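How to Keep a Book of Quotations

Guidance for members of the Clirkness Reading Society
Prepared by Kalliopi Kneževič
August 5, 2026

A personal book of quotations is easily begun and easily spoiled by careless copying. Members are asked to follow the steps set out in this guide before submitting entries to the Vrettos Collection.

1. Choose a bound book of at least 100 pages and number every page in ink. Leave the first 2 pages free for an index.

2. Copy each saying exactly as it was printed or spoken, keeping the original spelling and punctuation.
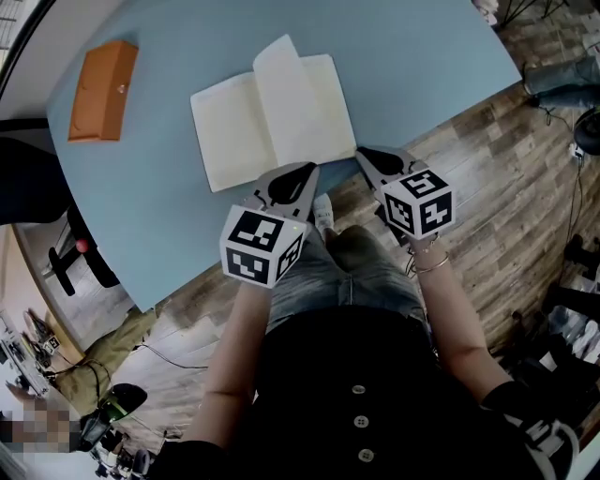 3. Record the speaker, the title of the work and the page number. Sayings taken from interviews should carry the name of the broadcaster or newspaper. An entry without a source may be kept, but must be marked "unconfirmed".

4. Compare the wording with an earlier source wherever one can be found. Of the 218 entries received in April, 134 were returned for correction, most of them shortened versions of longer remarks. 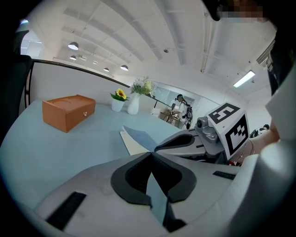
5. Set out each page in two columns, with the quotation on the left and its source on the right. The columns should be ruled in pencil and kept to the same width throughout. Leave a clear strip between them, narrow and straight like the grey gap between the two black finger pads in the photograph, and do not write in it.

6. Enter the speaker's surname in the index on the day of copying.

Completed books may be handed in at the Jandbridge reading room.

Related guides
Choosing a Quotation for a Speech
Sayings on Friendship and Old Age
Misquoted Lines: The Kesa List
How to Quote from a Letter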